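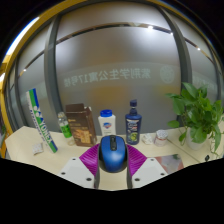
Tabletop pick with the hand-held gripper: computer mouse, Grutedix task set.

Equipment Planning Analyst, Robotics (fixed term)
Gellier, Istness site
Reference: 2182
Posted: 20 July 2022

Gellier collects manipulation data for household and desktop tasks using hand-held grippers and bench-mounted arms. The Istness site is moving from pilot scale to routine collection under the Grutedix project, and the equipment plan has to be rebuilt to match. We are hiring one analyst to own that plan from the first quote to the asset register.

The work

You will maintain the rolling equipment budget for hand-held units, arms, cameras, mounts, compute and spare parts. Each line carries a unit cost, a lead time, a replacement interval and a named cost center. At present these live in four separate spreadsheets with different part numbering. Merging them is the first task.

Further duties:

Write purchase specifications with the hardware engineers and issue requests for quotation.
Compare bids on total cost over the service period, including calibration, shipping, import duty and consumables.
Forecast wear parts. Gripper fingers are the largest recurring item and are ordered in lots of 438.
Plan the stock of everyday objects used in collection - toiletries, packaged food, computer accessories, stationery - and set the rotation schedule.
Track deliveries against the collection calendar and report slippage to the site lead.
Prepare the capital request for the annual review in April.

The post has signing authority of up to 3000 dollars per order. Larger orders go through Economou, our purchasing agent, and you will be its contact at Istness.

Required

A degree in engineering, operations or finance, or equivalent work experience.
Experience budgeting for laboratory, production or test equipment.
Ability to read a mechanical drawing and a bill of materials.
Strong spreadsheet skills and basic SQL.
Clear written English. Most vendor disputes are settled from the written specification.

Useful

Prior work with robot arms, end effectors or machine vision hardware.
Knowledge of lease and buy-back terms for automation equipment.
Some Python, enough to pull usage hours from log files.

Terms

Full time, on site, with an option to extend at the end of the term. Remote work is possible during the budget drafting period only. Occasional travel to vendors for acceptance tests - expenses paid. Lifting of moderate loads when shipments are received.

How to apply

Send a résumé and a one-page note describing an equipment budget you prepared: what was bought, what it was forecast to cost and what it cost in the end. Remove confidential figures. Apply through the Gellier careers page and quote the reference above. Shortlisted applicants will complete a short costing exercise before interview. Agency submissions are not accepted for this post.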